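Cetow is looking for people to drive our robots (no robot experience needed, I promise)

Posted May 2024

Hi! I run the teaching floor at Cetow, and I need more hands. Quite literally hands. We teach robot arms to do fiddly repair work by having a person do the job through the arm, over and over, while everything gets recorded. Right now I have more broken-down old computers than I have people to work on them, and the pile is starting to lean.

So I'm hiring operators for the summer, starting in July, and if it goes the way I hope, several of you will be asked to stay on through the winter.

What you'd be doing

You sit at a desk with a pair of handles in front of you (we call them the Arisa, because that's what is printed on the box they came in). You squeeze the handle, the gripper on the other side of the room squeezes too. You turn your wrist, it turns. There's a screen showing you the view from the gripper's own wrist, and you can also just look up and see the arm through the window, which a lot of new people prefer for the first couple of days.

Then you do a task. Plug in a cable. Pull out a cable. Lift out a stick of memory without bending anything. Route a bundle of wires so the side panel will close again. Each attempt takes somewhere between twenty seconds and a couple of minutes, you press the pedal to say good or bad, and you reset and go again. We finished 2,135 good recordings over the winter and the target for this round is 3,000, all of it inside desktop cases.

The other half of the job is by hand. We have an older arm called Nosura that goes floppy when you hold down a button, so you can take hold of it and walk it through a movement yourself. It's slower and your shoulders will know about it the next day, but it's the best way to show it big movements like swinging a drive cage out. You'd switch between the two during a shift, partly for variety and partly so your wrists get a break.

Who I'm after

You don't need a degree. You don't need to write code. I've had a florist, a guy who repaired accordions and two people straight out of high school, and they were all good at it. What I do need is somebody who is patient with small things. If you've ever fished a screw out of a laptop with tweezers and sort of enjoyed it, please write to me.

You should be able to sit and concentrate for 45 minutes at a stretch (then there's a break, every time, and I mean it). You should be fine with doing the same thing a lot. Some of the connectors are tiny, so you need decent close vision, and glasses are no problem at all – I wear two pairs. Left-handers are very welcome. Almost all our recordings so far come from right-handed people and it shows in how the arm reaches for things.

And you have to be truthful with the pedal. A fumbled attempt marked as good does us more harm than ten fumbled attempts marked as bad. No one gets in trouble for bad ones. I throw out plenty of my own.

Hours and pay

Shifts are four hours, morning or afternoon, Monday to Friday, and you can pick anywhere from three to five a week. Pay is $24 an hour, including your training week and including the breaks. If you stay to the end of the round there's a $2,000 bonus, paid with your last check. We don't pay per recording and we never will, because then everybody rushes.

We're in the Cruickshank building, second floor, with an elevator and free parking behind. There's a bus stop right out front. The floor is cool all year round on account of the equipment, so bring a sweater even in July.

The training week

Day one is foam blocks and pegs. Everybody overshoots, everybody squeezes too hard, it's fine. By day three you'll be on bare boards, and by the end of the week you'll be reaching into a full case with the side off, which is where most of the real work happens. It's tighter than it sounds! You've got the power supply on one side, the chassis wall on the other, and a gripper that is a good deal wider than your fingers. 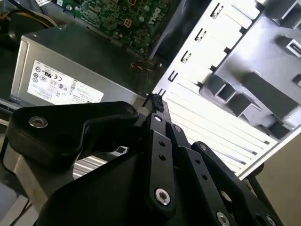 Rasa Ots wanted me to tell you that small connectors get easier the day you stop pulling with your arm and start pulling with your wrist, and that it took her most of a month to find that out. She also says to sit lower than you think you should. I've passed both of these on to every new operator, and I'd say half of them listen.

You'll have somebody sitting next to you for the whole first week, and after that there's always a person on the floor with a hand near the stop button. You can hit it yourself too, any time, for any reason. The arms are slow by design but they're still made of metal, so hair gets tied back and lanyards stay in your locker.

How to apply

Send me an email with the subject line "operator" and tell me three things: which shifts would suit you, whether you're left- or right-handed, and something small and annoying that you once fixed. A resume is nice to have but I read the fixing story first. Spelling doesn't matter.

If it looks like a match I'll invite you in for a paid two-hour tryout. You'll get a quick tour, half an hour to play with the handles, and then a handful of simple tasks with no scoring. I mostly want to see whether you like it. Some people find after twenty minutes that they can't stand it, and that's a perfectly good thing to find out before you sign anything – you still get paid for the two hours.

I'm reading applications as they come in and filling seats as I go, so earlier is better. If you can't start until later in July, say so in your email and I'll try to hold a spot.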